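Sleeping Better in a Small Bedroom

I turned 41 in November and decided to do something about my sleep. For years I had been waking up between three and four in the morning and lying there until the alarm. I was not sick and I was not especially worried about anything. I just slept badly, and I had gotten so used to it that I stopped counting it as a problem.

My coworker Ionuț Husar had gone through the same thing the year before. He told me to write down when I went to bed and when I woke up for a month before changing anything. I used a cheap notebook and kept it in the kitchen so I wouldn't be tempted to sit up and write at night. After a few weeks the pattern was plain enough. My worst nights came after late dinners, and after any evening when I answered work email past nine.

Dinner was the easy one

I moved dinner up to six thirty. This meant cooking on the weekend, mostly soup and rice dishes that reheat well, and giving up the habit of picking at leftovers while watching TV. The first week I was hungry at ten. By the third week I wasn't.

Coffee was harder. I used to have a cup at three in the afternoon and was sure it had no effect on me. I switched to tea after lunch and had a headache for two days. I still have the afternoon coffee now and then – usually when I have a long drive – and I can see it in the notebook every time.

The room itself

Our bedroom is on the street side, and it is small. For a long time I blamed the size for how stuffy it felt, but most of that was my own doing. I kept the door shut and the heat on all night. Now I turn the heat down before dinner and leave the door open a few inches, and I use a heavier blanket. The streetlight was the other trouble. I bought lined curtains and hung the rod wider than the window so the light doesn't come in along the sides.

I also took my desk out. Having work papers within reach of the bed was a bad idea, and I knew it when I put them there. The desk is in the hallway now, where it looks a little odd and works fine.

A small bedroom with plain gray walls is restful to my eye, and I would take one over a big bright one.

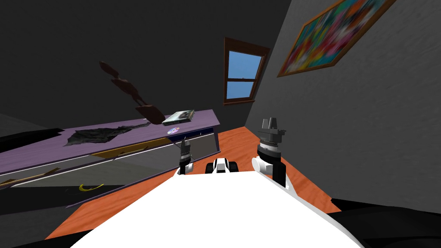
What didn't help

I spent $136 on a pillow and went back to the old one. I tried a sound machine for a while, but I ended up listening to it. Chih-ming Fung, who lives upstairs, lent me a book of breathing exercises. They were pleasant to do and I fell asleep no faster.

Going to bed early was the biggest mistake. I thought that if I was short on sleep I should give myself more time for it, so I lay down at nine and was wide awake by two. Moving bedtime back to ten forty fixed more than anything I bought.

Where I am now

I still wake up at night. The difference is that most of the time I go back to sleep. If I don't, I get up and sit in the kitchen with the small light on and read something dull until I'm tired again. The phone stays on the hallway desk, plugged in.

Next I want to do something about the radiator, which knocks when it cools down. The super has looked at it once and is supposed to come back with a new valve.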